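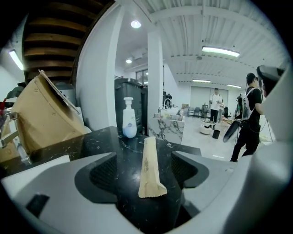

Odile Kerbrat

Notes pour l'intervention - les reports de date dans les salles de réception
2021-08-26

Commencer par le cas de Honden, sans trop m'attarder sur le lieu. Salle unique, cuisine sur place, traiteur imposé. 219 couverts au maximum. En avril, quatre couples ont demandé un report la même semaine.

Premier point : le contrat. Lire à voix haute l'ancienne clause, puis la nouvelle. L'ancienne disait « report possible selon disponibilités », ce que chaque couple comprend à sa façon. La nouvelle fixe un délai, un seul report, et le tarif applicable à la nouvelle date. Laisser le temps de noter.

Deuxième point : l'acompte. Rappeler la différence entre acompte et arrhes, la question reviendra de toute façon. Donner l'exemple de Skornero : acompte de 3 674 euros, conservé en totalité sur la nouvelle date, frais de dossier abandonnés. Préciser que le solde a été recalculé sur le nombre définitif d'invités.

Troisième point : les prestataires. Fleuriste, musique, photographe ont chacun leurs conditions et la salle n'a pas à s'en porter garante. Il faut l'écrire dans le courrier de confirmation. Awasthi envoie une liste à faire cocher par les mariés avant de bloquer la date - montrer le modèle, passer vite.

Si on me demande mon avis sur les dates hors saison : oui, avec une remise annoncée dès le premier rendez-vous. Ne pas citer de pourcentage.

Rarora : garder pour les questions, le dossier n'est pas clos.

Pause avant la partie sur les assurances. Vérifier qu'il reste des exemplaires du contrat type au fond de la salle.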